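Kushnir to Release Menden, a Side-Scrolling Action Game, on Mobile and PC in November

Share 16 Comments 3

KALGATE – Kushnir, an independent game studio based in Kalgate, will release its second title, Menden, in November. The game is a side-scrolling action adventure for phones, tablets and personal computers. Players who buy it on one platform may carry their saved progress to another through a free Kushnir account.

Menden takes place in Ziststead, a walled river city that has been flooded up to its second stories. The player takes the role of a ferry guard who has lost the right to enter the upper districts and must fight, climb and bargain a way back to them. The story is told through short conversations between levels and through letters found along the route. All of the letters are optional, and a player who skips them can still follow the main events.

"With Menden we wanted fights that a player can read at a glance," the studio said in a statement. "Every enemy shows its intention before it strikes. When a player loses, the reason should be clear, and the next attempt should begin within a second or two."

Combat and Movement

The game contains 16 districts, each with its own layout, enemies and closing battle. The ferry guard begins with a boat hook and a short blade and may carry two weapons at a time. Additional weapons are bought from traders or taken from defeated captains. Each weapon has a light attack, a heavy attack and a parry, and the timing of the parry differs from one weapon to the next.

Water is part of nearly every fight. The level of the river rises and falls on a set cycle in each district, opening some doors and closing others. Enemies in heavy armor move slowly when the water is high, while archers gain ground as rooftops become the only dry footing. A small gauge at the top of the screen shows how long remains before the next change.

On phones and tablets, the on-screen buttons can be moved, enlarged or hidden. Controllers are supported on all platforms from the first day. Players may also turn on an assist setting that widens the parry window and slows the river cycle. Use of this setting does not block any ending, district or reward.

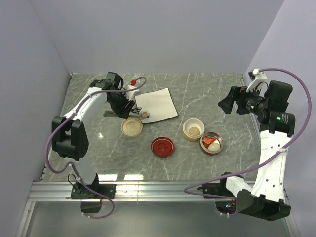
Price and Editions

Menden will be sold as a single purchase. It contains no advertising, no energy meter and no paid currency. A free opening chapter covering the first district will be available to download on release day, and progress made in it will transfer to the full game.

The standard edition includes all 16 districts and the practice yard, where any defeated enemy may be fought again. A collector's edition adds the full soundtrack and a digital art book of 200 pages, with map drafts, costume studies and early versions of the Ziststead skyline. The collector's edition may be bought at any time as an upgrade, and the game itself is the same in both.

Closed Test Results

Kushnir held a closed test of the first four districts earlier this year. A total of 2301 players took part, and the studio received more than 3000 written comments through the form inside the game. The comments led to several changes that will appear in the release version:

- Checkpoints in the Tannery district have been moved closer to the closing battle.
- Text size can now be set separately for menus and conversations.
- The boat hook can be thrown and recalled, a feature first offered only for the harpoon.
- Battery use on older phones has been reduced by limiting background rain effects.
- A left-handed layout has been added to the touch controls.

Saved games from the closed test will not carry over. Participants will receive a river-green coat for the ferry guard as thanks for their time. The coat has no effect on combat and will appear in the wardrobe after the player signs in with the account used during the test.

After Release

The studio plans to support Menden with free updates. The first will add a timed mode in which players run through a district against the river cycle, along with a local results table. The second will add a new closing battle set beneath the Ziststead customs house. Dates for both updates will be announced after launch – the studio has chosen to complete its review of player reports from the opening weeks before setting them.

Kushnir advises players to download Menden only from official stores and from the studio's own website. Altered copies offered elsewhere may contain harmful software, cannot connect to a Kushnir account and will not receive updates. Players who believe they have installed an altered copy should remove it and change any password they entered while using it.

Review copies will be provided to members of the press ahead of release. Requests may be sent through the press page on the studio's website and should state the preferred platform and the name of the publication.

About Kushnir

Kushnir is an independent developer and publisher of action and adventure games. The studio is privately owned and carries out its design, programming and player support in Kalgate.

Share 16 Comments 3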